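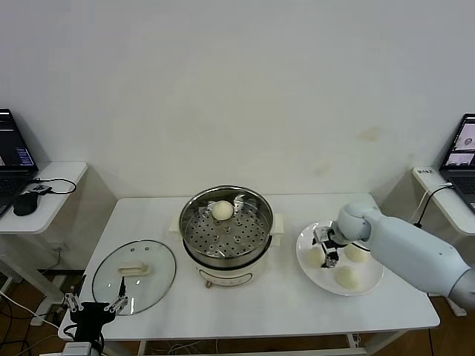

Slide 1. Electric steamer with the lid off.

Evening load in Umbridge: what the plug meters recorded

Open with the sample. 3,000 households were sent plug meters in March; 2,409 returned usable logs. The rest are left out, with no gap filling. Logging interval is two minutes, so short compressor starts are missed. Say this before the first chart.

Kitchen devices are grouped by heating element only. Steamers, kettles and rice cookers share one class. Ovens are wired in and do not appear. 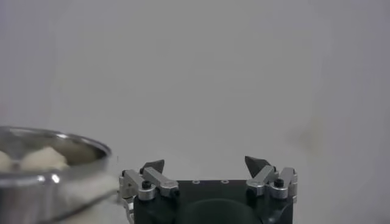 Slide 2. Feeder comparison

Løken and Iduvside feeders on the same axis. Løken peaks at 6 p.m., Iduvside later and flatter. Point out that Iduvside has more electric water heating, which the plug meters do not see. Do not read out the table.

Three transformers were near their rating. Ballora settings are in the handout. If short on time, skip to the tariff chart. 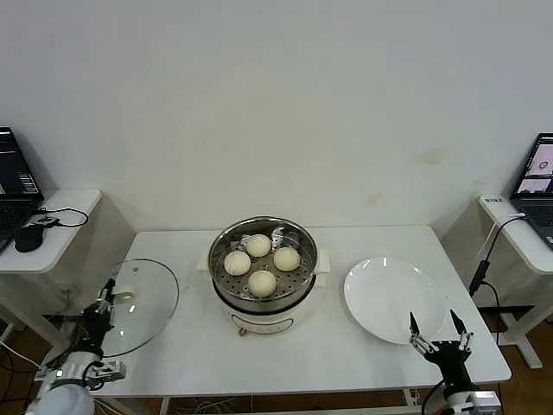
Ingegerd Torvik objected at the dry run that a plug-level peak says little about a transformer unless the wired loads are added back in. Agree, then show the substation curve. Take questions with that slide up.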